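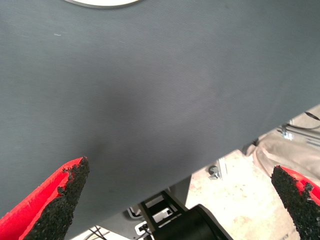
Garkent Phrases

Everyday Kyrgyz for people who are just starting out, with English translations and a recording for most entries. Maintained by Đức Ninh. Last updated November 10, 2025.

What you get

Over 4000 short phrases, sorted into 80 topics, from greetings and bus stops to asking a host family whether you can help with the dishes (you will want that one!). The dialogue part, which we call Indeo, has 51 longer conversations, each a page or less. These are my favorite thing in the whole collection. People interrupt each other, change their minds and tease their cousins, and it sounds like talk.

Files

phrases.tsv has one phrase per line
indeo.tsv has one dialogue turn per line, in order
audio/ holds the recordings, named by phrase id
topics.txt lists topic names in English and Kyrgyz

Columns in phrases.tsv

id: stable, never reused, safe to link to from your own notes
ky: the phrase in Cyrillic
latin: a reading aid for English speakers, made for the first weeks of class. Please move on to Cyrillic as soon as you can, it goes faster than you'd think
en: a natural translation
literal: word by word, filled in only where it helps
form: polite, familiar or either
note: free text, often about who would say this to whom

Where the phrases come from

The first batch was written for the Garkent evening course, which began as one beginners' group and now runs at three levels. Teachers wrote down what learners kept asking for. Later batches came from homework, so there is a lot about food, weather and phones, and very little about banking or doctors. Every Kyrgyz line was read by two native speakers before it went in. Most of them come from the north of the country, and southern readers have already sent us some wonderful alternatives, marked "south" in the note column.
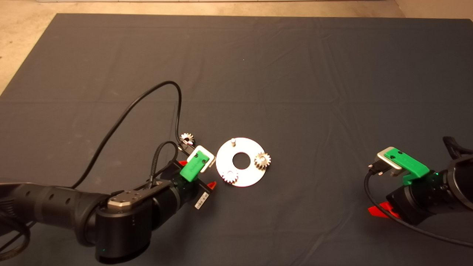 Known problems

The latin column is inconsistent for ө and ү in the older entries. I'm working through them.
33 phrases still have no audio.
Some familiar forms are marked "either" and shouldn't be. If one looks rude to you, trust your ear and write to us.

Using it

Class use, flashcards, apps and research are all welcome. Credit "Garkent Phrases" and keep the ids if you can. Please don't use the recordings to imitate the speakers' voices; they agreed to teaching and research only.

Next up

A set on visiting and hospitality is planned for December, and the drafts are so much fun to read. Send corrections with the phrase id and, if possible, the town where you'd hear your version.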